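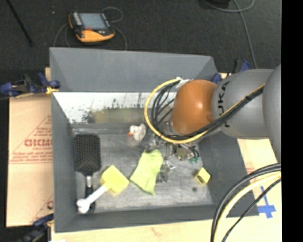 Nilus recrute 6 opérateurs ou opératrices pour la collecte d'exemples de préhension (projet Dranora)

Lieu : atelier de Hollitgate
Contrat : CDD à temps partiel, prise de poste en décembre

Vos tâches :
disposer des objets courants dans le bac (brosse, chiffon, petits jouets, outils)
lancer les essais du bras KUKA et noter chaque prise, réussie ou manquée
remettre les objets en place entre deux séries

Chaque séance comprend 100 essais, avec 2 pauses. Les relevés servent à l'apprentissage du système.

Aucun diplôme exigé, formation sur place. Station debout prolongée.

Candidature avant le 11/7/20, réf. 778, à l'accueil du bâtiment Wuyts.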